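Jestel 핸드헬드 그리퍼 키트 사용 평가: 시험관 취급 시연 수집 업무 적용 결과
Dorkbridge 실험자동화실 장비평가 자료
작성일: 2020년 10월 7일 수요일 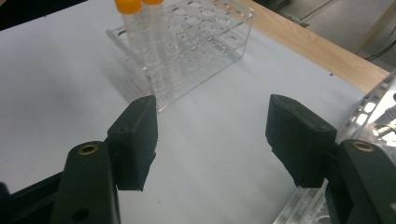
본 평가는 Masri 과제의 시연 데이터 수집에 사용한 Jestel 핸드헬드 그리퍼 키트의 조립성, 조작성, 기록 품질 및 유지관리 편의를 검토한 것이다. Masri 과제는 시험관을 랙에서 꺼내고 다시 꽂는 동작을 학습 시스템이 모방하도록 하는 것을 목표로 하며, 학습에 필요한 예시는 사람이 그리퍼를 손에 들고 직접 작업하여 확보한다. 수집 목표는 3000건으로 설정하였고, 평가 마감 시점까지 검수를 통과하여 등록된 시연은 1228건이다.

평가 대상은 키트 본체와 손가락 패드, 카메라 거치부이며, 기록 프로그램인 Plusel은 키트와 함께 사용되는 범위에서만 다루었다. 학습된 모델의 성능은 별도 보고 대상이므로 본 자료에 포함하지 않는다.

1. 도입 배경

기존에는 로봇 팔을 원격으로 조종하여 시연을 기록하였다. 이 방식은 관절 위치까지 정확하게 남는다는 장점이 있으나, 한 건을 기록하는 데 걸리는 시간이 길고 조종 숙련도에 따라 동작의 질이 크게 달라졌다. 특히 시험관처럼 가늘고 미끄러운 대상을 다룰 때 조종자가 지나치게 신중해져, 멈춤과 재시도가 많은 기록이 쌓이는 문제가 있었다. 멈춤이 많은 기록으로 학습한 모델은 물체 앞에서 머뭇거리는 경향을 보였고, 실험자동화실은 이를 수집 방식에서 비롯된 문제로 판단하였다.

손에 드는 그리퍼는 로봇 팔 없이 손가락부만 사람이 움직이는 구조이므로 동작이 자연스럽고 준비 공간도 작다. 다만 사람의 손목이 취할 수 있는 자세와 로봇이 취할 수 있는 자세가 일치하지 않을 수 있으며, 이 차이를 수집 단계에서 관리하여야 한다. 이 점은 6항에서 다시 기술한다.

2. 구성 및 조립

손가락 패드는 무광 검정색의 3D 프린팅 부품이며, 검정색 암에 장착하여 사용한다. 암에는 황동색 나사 인서트가 박혀 있어 플라스틱에 나사를 직접 체결하는 제품보다 반복 분해에 유리하다. 평가 기간 중 패드를 여러 차례 떼고 붙였으나 체결부가 헛도는 현상은 확인되지 않았다.

그리퍼 프레임에는 투명 아크릴 판이 쓰였다. 안쪽 기구부의 상태를 분해 없이 어느 정도 들여다볼 수 있다는 점은 점검에 도움이 된다. 반면 상부 조명을 강하게 받으면 판의 가장자리와 둥근 절개부에서 반사가 생기고, 이 반사가 기록 영상에 그대로 들어온다. 조명 조건이 바뀌면 반사의 위치도 달라지므로, 같은 과제 안에서 조명을 자주 변경하는 기관에서는 유의할 필요가 있다.

조립 설명서는 항목 순서가 실제 작업 순서와 맞지 않는 부분이 있다. 손가락 암을 고정한 다음 카메라 거치부를 장착하도록 안내하고 있으나, 이 순서를 따르면 공구가 들어갈 틈이 좁아진다. 본 실에서는 거치부를 먼저 장착하고 암을 나중에 고정하였으며, 이후 입고분에도 같은 순서를 적용하고 있다. 예비 나사가 동봉되지 않은 점은 개선이 필요하다.

3. 손가락 패드의 마감

패드 표면은 결이 다소 거칠고 하단 모서리의 마감이 고르지 않다. 평평하고 넓은 안쪽 면은 원통형 물체를 양쪽에서 누르는 작업에 무난하며, 표면의 질감이 있어 매끈한 금속 패드보다 시험관이 덜 돌아간다. 그러나 하단 모서리의 요철은 작업대 면에 닿도록 그리퍼를 낮추는 동작에서 걸림의 원인이 될 수 있다. 작업대에 패드를 끌지 않도록 수집 지침에 명시하였고, 눕힌 시험관을 집는 동작은 이번 수집 범위에서 제외하였다.

모서리 상태가 좌우 패드에서 동일하지 않은 점도 지적한다. 육안으로는 사소한 차이이나 손가락 끝의 윤곽은 카메라 시야에 늘 들어오는 요소이다. 패드를 교체하면 그 전후의 기록이 시각적으로 미세하게 달라진다. 본 실은 패드 교체 시 등록부에 교체 사실을 기입하고, 학습용 묶음을 나눌 때 이 기록을 참조한다. 공급사가 출력 품질의 허용 범위를 문서로 제시한다면 이러한 관리 부담이 줄어들 것이다.

4. 작업 환경과의 적합성

수집은 흰색 상판의 작업대에서 진행하였다. 검정색 손가락은 흰 바탕에서 윤곽이 뚜렷하게 구분되어, 손가락의 벌어진 정도를 영상에서 확인하기에 좋다. 반면 대상물의 조건은 까다롭다. 투명 아크릴 시험관 랙은 위판과 아래판에 구멍이 뚫린 구조로, 투명한 면이 겹치면서 윤곽이 이중으로 보이고 면마다 옅은 반사가 생긴다. 시험관 역시 투명한 플라스틱이어서 몸통만으로는 경계를 찾기 어렵고, 주황빛이 도는 노란색 나사 마개가 가장 확실한 시각적 단서가 된다.

이러한 대상물에서는 카메라의 위치가 중요하다. Jestel 키트의 카메라는 양쪽 손가락 사이를 바라보는 방향으로 고정되므로 접근 과정이 잘 기록된다. 그러나 그리퍼를 낮게 유지한 상태에서는 시험관의 윗부분이 시야의 위쪽 경계에 걸려 마개가 일부만 기록되는 경우가 있다. 마개가 보이지 않으면 모델이 대상의 높이를 추정할 근거가 부족해진다. 수집 지침에는 접근을 시작할 때 마개 전체가 시야에 들어오도록 그리퍼를 충분히 들어 올리는 절차를 추가하였다. 거치부의 각도를 단계별로 조절할 수 있었다면 절차로 보완할 필요가 없었을 사항이다.

배경의 변화도 점검 대상이다. 손에 드는 방식에서는 작업대 가장자리의 목재 테두리, 바닥, 주변 전선 등이 시야에 드나든다. 일정한 범위의 변화는 학습에 도움이 되지만, 특정 물건이 항상 같은 위치에 놓이면 모델이 이를 작업의 단서로 오인할 우려가 있다. 본 실은 랙의 위치와 방향을 시연마다 조금씩 바꾸고, 작업대의 방향도 주기적으로 변경하였다.

5. 조작성

그리퍼를 처음 사용하는 인원은 시험관을 잡기 직전에 손가락을 지나치게 좁히는 경향이 있었다. 손가락을 넓게 벌린 상태로 접근한 다음 대상이 중앙에 놓였을 때 닫도록 지도하면 대부분 짧은 연습 안에 교정된다. 손잡이의 굵기는 손이 작은 사용자에게 다소 부담이 되며, 장시간 작업 시 엄지 아랫부분에 피로가 온다는 의견이 복수로 접수되었다.

개폐 동작의 반응은 고르다. 사람이 손잡이를 쥐는 힘이 손가락에 직접 전달되므로 시험관에 과도한 힘이 가해지지 않도록 조절하기 쉽다. 다만 이 힘의 크기는 기록되지 않는다. Plusel에는 손가락 사이의 폭과 그리퍼의 이동 경로, 카메라 영상이 저장되며, 접촉력은 포함되지 않는다. 깨지기 쉬운 유리 시험관으로 대상을 확대하려는 기관은 이 한계를 사전에 검토하여야 한다.

꽂는 동작은 꺼내는 동작보다 어렵다. 랙의 구멍에 시험관 끝을 맞추려면 아래판의 구멍까지 확인하여야 하는데, 투명한 면 너머로 이를 판별하는 일은 숙련된 작업자에게도 쉽지 않다. 구멍 가장자리에 시험관 끝을 가볍게 대고 위치를 찾은 뒤 내리는 동작을 표준으로 정하였다. 이 동작은 영상에서도 의도가 분명하게 드러나 검수자가 판정하기에 수월하다.

6. 기록 및 검수

Plusel과의 연동은 대체로 안정적이다. 시작과 종료를 그리퍼의 버튼으로 지정할 수 있어 작업자가 화면 앞으로 돌아갈 필요가 없다. 다만 종료 버튼을 누르는 순간 손이 흔들려 마지막 구간에 불필요한 움직임이 남는 사례가 반복되었다. 현재는 검수 단계에서 해당 구간을 잘라내고 있으며, 프로그램에서 자동으로 처리하는 기능을 공급사에 요청하였다.

경로 추적은 특징이 적은 흰 상판만 시야에 들어올 때 불안정해진다. 그리퍼를 작업대 가까이에서 오래 유지하면 위치 추정이 조금씩 밀리고, 심한 경우 기록 전체를 폐기하게 된다. 랙이 시야 안에 남아 있는 동안에는 이 문제가 드물었다. 빈 면을 향해 그리퍼를 이동시키는 동작을 줄이는 것만으로 폐기 건이 눈에 띄게 감소하였다.

검수 기준은 다음과 같이 운용하였다.

접근 시작 시점에 대상 시험관의 마개가 확인될 것.
손가락이 시험관을 잡은 뒤 놓을 때까지 다시 잡는 동작이 없을 것.
경로 추적이 끊기지 않을 것.
손목의 기울기가 로봇의 허용 자세를 벗어나지 않을 것.

마지막 기준에 따른 반려가 9월 초반에 많았다. 사람은 몸을 움직이지 않고 손목만 꺾어 랙의 뒤쪽 열에 접근하는 경우가 많은데, 같은 자세를 로봇 팔이 재현하기는 어렵다. 작업자가 서는 위치를 바닥에 표시하고 뒤쪽 열을 다룰 때에는 한 걸음 이동하도록 한 뒤 반려가 줄었다. 키트 자체에는 자세 초과를 알려 주는 기능이 없다.

실패한 시연의 처리에 대해서는 내부 의견이 나뉘었다. 놓친 시험관을 다시 잡는 기록도 복구 동작의 예시로 가치가 있다는 의견이 제시되었으며, 본 실은 이를 삭제하지 않고 별도 묶음으로 보관하기로 하였다. 해당 묶음은 등록 건수에 산입하지 않는다.

7. 유지관리

일일 점검은 나사 체결 상태, 패드의 흔들림, 아크릴 판의 오염을 확인하는 것으로 충분하였다. 아크릴 판은 지문이 잘 남으며, 알코올 함량이 높은 세정액은 표면을 손상시킬 수 있으므로 중성 세제를 적신 천을 사용한다. 패드의 하단은 마모가 먼저 나타나는 부위이므로 주간 점검 항목에 포함하였다.

예비 패드는 사용 중인 그리퍼마다 2벌을 확보하는 것이 적절하다. 공급사의 부품 발송은 3주가 소요되었고, 이 기간 동안 예비품 없이 수집을 지속하기는 어렵다. 출력용 도면이 함께 제공되어 자체 제작도 가능하나, 출력 조건에 따라 표면 질감이 달라지므로 과제 도중에 자체 제작품으로 전환하는 것은 권장하지 않는다.

8. 평가 의견

Jestel 키트는 시험관 취급과 같이 동작 범위가 좁고 반복이 많은 과제의 시연 수집에 적합하다. 원격 조종 방식에 비하여 동작이 매끄럽고, 신규 인원의 교육 기간도 짧다. 나사 인서트를 적용한 체결부와 안정적인 개폐 반응은 높게 평가한다.

카메라 각도의 고정, 패드 모서리의 마감 편차, 접촉력 기록의 부재는 단점이다. 앞의 두 가지는 수집 지침과 등록부 관리로 보완할 수 있으나, 접촉력은 현 구성에서 대체할 방법이 없다. 힘 조절이 과제의 핵심인 기관에는 도입을 권하기 어렵다.

본 실은 Masri 과제의 잔여 수집분에도 동일 키트를 계속 사용한다. 공급사에는 각도 조절식 거치부와 예비 나사의 기본 제공, 조립 설명서의 순서 정정을 요청하였으며, 회신 내용은 접수되는 대로 이 자료에 덧붙인다.

판정: 조건부 권장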